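Zitellow Wool and Textile Collection
Frequently asked questions: donating clothing, hats and household textiles

Who may donate to the Collection?
Any person or organisation holding clear title to an item may offer it. Where an item is jointly owned, all owners must sign the transfer form. Items held by an estate may be offered once the executor has authority to dispose of them.

What does the Collection accept?
The Collection accepts clothing, headwear, flags, quilts and household linen made, worn or sold in the Clomness district. Everyday garments are of particular interest, including work clothes, school uniforms and sporting caps. There is no minimum age for an item. The Collection currently holds 668 catalogued pieces, and preference is given to material that is not already well represented.

What is not accepted?
Fur, footwear and leather upholstery are outside the collecting policy. Items showing live insect activity or mould cannot be brought into the building under any circumstances. Please telephone for advice before moving them.

Should I wash an item before bringing it in?
No. Laundering may remove evidence of use and can cause dyes to run, red dyes especially. Loose dust may be left in place. Please do not iron, starch or mend anything, and leave all labels, badges and patches attached.

How should a cap or hat be packed?
Place it in a box deep enough that the lid does not touch the crown. Support the crown from inside with crumpled acid-free tissue. Do not fold the brim or stack one hat inside another. Newspaper should be avoided, as the ink transfers readily to cloth.
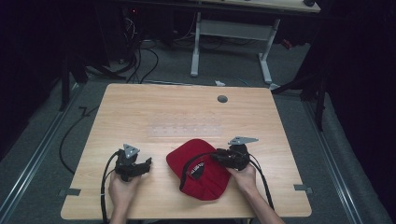 Bouzid wrote to ask whether a cap whose crown had collapsed after years in a drawer ought to be steamed back into shape before it was offered, or whether that would spoil its chances. The Collection's advice is to leave it as it is. Reshaping can be considered after assessment, and a misshapen crown has no bearing on whether an item is accepted.

How long does assessment take?
Offers are considered four times a year. Donors are advised of the outcome in writing within 17 working days of the relevant meeting. Offers received in December are held over to the following round.

Can I receive a valuation?
The Collection does not provide valuations for insurance, sale or taxation purposes. Donors requiring one should engage an independent valuer before the transfer form is signed.

Will my item be displayed?
Display cannot be guaranteed. The Skarnesum Gallery shows up to 164 pieces at any one time, and light-sensitive textiles are rotated regularly. Items in storage may be viewed by appointment.

May I ask for an item to be returned?
Ownership passes to the Collection on signature and donations are not ordinarily returned. Short-term loans for exhibition are covered by a separate agreement, available on request from the front desk.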